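Andbridge House > Rooms and Collections > Galleries > The Garden Room

Print this page
E-mail this page

The Garden Room

The Garden Room at Andbridge House reopened to visitors in October, following 17 weeks of work on the floor and windows. The furniture has been returned to its former arrangement, with several later pieces added by the House for everyday use. This gallery records the room and its contents as they are now kept. Captions were prepared by Silvana Evangelista, Keeper of Furnishings, with notes on daily care by Muammer Kocabaş.

The room is set out for small meetings and afternoon receptions and may be hired by local societies. It seats 28 fewer guests than the Misbridge Room next door, and hirers are asked to consider this when making a booking. The furniture is listed in the House inventory under entries 328 to 387. Chairs and side tables may be moved by arrangement with the staff on duty – the larger tables should remain where they stand.

Surfaces are cleared and wiped every Thursday before the House opens. Cloths are kept in the service cupboard in the Prado Corridor and are laundered separately from the table linen. Polishes and sprays are not used on glass in any of the public rooms.

Glass-topped table and tray 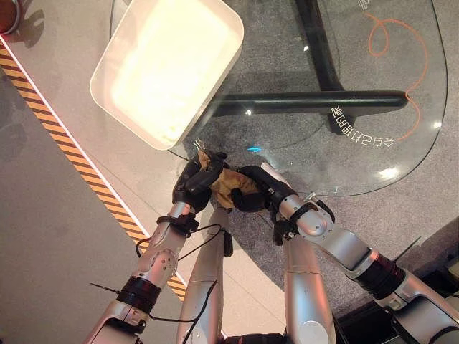
The glass-topped table came to the House with the Prema bequest and is entered in the inventory as number 328. It is used chiefly for serving and is not suitable for heavy objects. The clear top has a curved edge, and the black base crosses beneath it in the form of an X, so that marks on either side of the glass are readily noticed. The white tray, with its rounded corners and raised rims, is to be lifted and never slid across the surface. Hirers who require a second tray should apply to the House office by 5 p.m. on the day before their event.

Print this page
E-mail this page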